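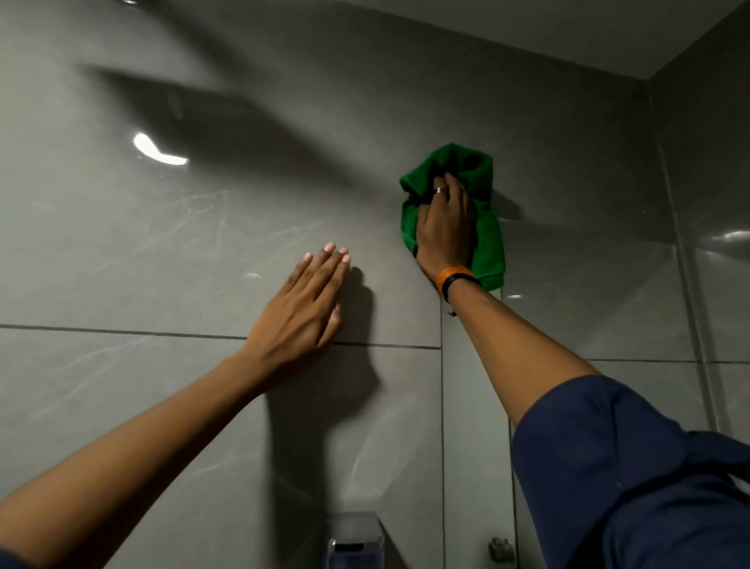

Figure 6. Wiping of a glossy tiled bathroom wall with a green microfiber cloth, the other hand resting on the tile.

4.2 Vertical surfaces

Walls were cleaned less often than floors and sinks in the homes we studied, but one visit to a wall took more time. From the 2,796 cleaning events in the diaries, 119 concerned bathroom walls. Most of the participants preferred a cloth to a sponge for large polished tiles, and they explained this by the streaks that a sponge leaves on a glossy finish.

The free hand deserves a separate remark. When the arm goes up above the shoulder, many persons put the second palm flat on the wall for support, as in Figure 6. Adeyemi and Tamuno described the same habit in window cleaning and called it bracing. We keep their term. Bracing has a cost - the palm can leave new marks on a polished tile, and several participants told us that they wipe this place again at the end. On matt tiles this second wiping was hardly mentioned. The diaries do not record which hand was used for bracing, so we cannot compare left-handed and right-handed participants.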